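May 29, 2020

Up before six again. The light comes straight through the landing window at this time of year and there is no point lying there. Made tea, put the bins out, and started on the back room, which I have been promising to do since January.

The plan was to get the desk side clear by lunch and the shelves done by teatime. I got the desk side clear. The shelves are more or less as they were, except that the bottom one now has all the old Fleltis paperwork on it in one heap, when before it was in two.

Most of the morning went on paper. I had kept every delivery note from the Skosberg order, all 219 of them, in a shoebox with no lid. I only know the number because the last one has it written in the corner. Kept the invoices, put the notes in the recycling. Also found the instructions for a printer we gave away, a birthday card I never sent, and the spare key to the old flat.

Şükran rang at ten to ask if I wanted her spare shelf brackets. I said yes before asking what size they were. She said she'd measure them and ring back, and then we talked for half an hour about her mother's garden and the brackets were forgotten. She has had her tomatoes out already and thinks it was too early. Her road is being dug up for the second time this spring and she has to park by the church.

After that I did the walls. I used sugar soap on them, two buckets, and changed the water in between. They needed it more than I thought, mainly at the height where people lean. There is a mark near the socket that won't shift and will have to be painted over. There is half a tin of white in the shed, if it hasn't gone off.

Then the little whiteboard. It had been on the windowsill behind the curtain with a shopping list on it from heaven knows when, and I wanted it out where I would see it. The list had dried on and wouldn't come off with a cloth. Washing-up liquid did nothing either. In the end I drew over the old writing with a fresh marker and wiped the two off together, a trick Bülent told me years ago and which I had never tried. It took three goes in the corners.

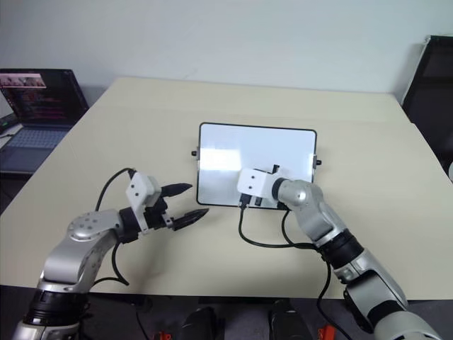

I like it on its stand. The other way would be to hang it, but that means drilling, and the plaster in this house comes away in lumps if you so much as look at it. On the table it can be turned round or moved when the sun is on it. The shine is a nuisance at certain times of day and I may end up tilting it back a bit.

What I haven't settled is what goes on it. Bülent says one thing per day and no more. I had in mind the week down one side and calls to make down the other, but it is a small board and my writing is large. I might try it with the thin pens. The thick ones are good for nothing except labels on boxes.

Lunch was soup from yesterday and the end of the loaf. Ate it on the back step. Next door have had their hedge done and you can see right through to the road now, which I'm not sure about.

In the afternoon I went through the Baysal account and found I had been charged 315 for something I cancelled. Wrote to them. Wrote to Mokari as well while I was at it, to say the job can start when they like but I need a date. The whole thing is meant to come in under 2,000 and I would like that to stay true. Neither has answered and I don't expect them to before next week.

Bülent came by at five and stood in the front garden with his bicycle. He wouldn't have a cup of tea. He brought back the long spirit level and a bag of rhubarb, and told me about his brother's van, which has failed its test again. I told him the marker trick had worked and he said he didn't remember telling me.

Stewed the rhubarb with too little sugar. Will do it again tomorrow with the rest.

Still to do in the back room: the shelves, the box under the shelves, the paint by the socket, and the blind – it comes down crooked and has to be coaxed back up. Need to buy thin marker pens, bin bags, a roller sleeve and a light bulb for the landing. Must also ring Şükran about the brackets.

Back aches a little from the bending. Bath, then bed by ten if I can manage it.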